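1/ Notes on the placement planner in Borik, our two-arm kitchen stack. Everything below is simulation. Hardware numbers come later, if they hold up.

2/ The old planner treated each arm as its own problem and resolved conflicts at the trajectory level. Arm A plans, arm B plans around A's swept volume. Fine until both want the middle of the counter, then B times out.

3/ The rewrite plans in one 14-dimensional joint space, but only inside a short window around a handoff or a shared goal. Outside that window the arms stay decoupled. Window length is 2 seconds.

4/ Collision geometry was the slow part. The woven bowl came in as a visual mesh with every ridge modeled. Replaced it with a convex decomposition, capped at 50 hulls. Kettle handle gets its own hulls, otherwise the gap under it fills in and no grasp through it is ever feasible.

5/ Test layout: kettle at lower left near one gripper, gray object held in the other, empty bowl at the back between the two appliances, carton standing close to the loaded gripper. The carton is the annoying one. It constrains the first few centimeters of any lift.
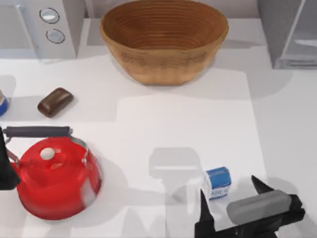
6/ Perception

Shadows. The arm throws a large soft one across white counter, and the Vurkard segmenter kept proposing it as an object. Masking with the projected arm model fixed most of it. The appliance shadow is static, so a background pass handles that.

7/ Control

Joint impedance, stiffness scheduled by distance to contact. Slamet Pangaribuan found that our schedule was evaluated on the commanded pose – should be the measured pose. One line. Explains a month of odd release behavior.

8/ Tooling

Scene files now carry a hash of the collision set. If the hulls change, cached plans are dropped. Before this we were replaying March plans against newer geometry and blaming the solver.

9/ Still open: 6 layouts where the joint window never converges. All have a tall object between the held item and the goal. Suspect the seed, not the cost. Will post traces once the logger stops dropping frames.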